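Getting started with the Briko hand gripper: your first towel

I've had the Briko kit from Gralar on the go since November and I'm still finding new things to try with it! If yours has just arrived, cloth is a lovely place to begin, and a folded towel is the best bit of cloth I know for it.

You'll need the gripper with both finger pads fitted, a towel and a bed. I'd go for a bed over a table the first few times, as you can come in low and the mattress gives a little if you press too hard (you will, everyone does).

1. Check the screws on the linkage. Finger tight, then a small turn with the key in the box. Mine came a touch loose on one side and the fingers closed unevenly.

2. Start a new session in the Altdale app and set the clip length to 60 seconds. The default of 9 is far too short for folding.

3. Fold the towel into a rectangle and lay it in the middle of the bed, with a free edge towards you.

4. Open the fingers, bring them in slowly and let the edge of the towel slide into the gap. Wait until it's properly between the pads, then squeeze.

5. Lift, move it a hand's width, put it down, let go. Then do it again!

Keep your wrist loose and your speed steady. The Ait Brahim add-on pads are well worth a look later on if you fancy thin fabrics like pillowcases, though the standard ones cope happily with towelling. I'm up to 487 clips now, and the early ones are hilariously jerky, so don't delete yours in a huff. Next up: socks.
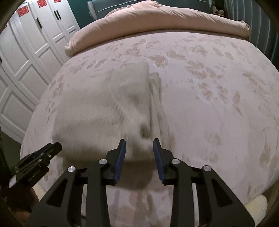
Step 4: lining up the fingers with the edge of the towel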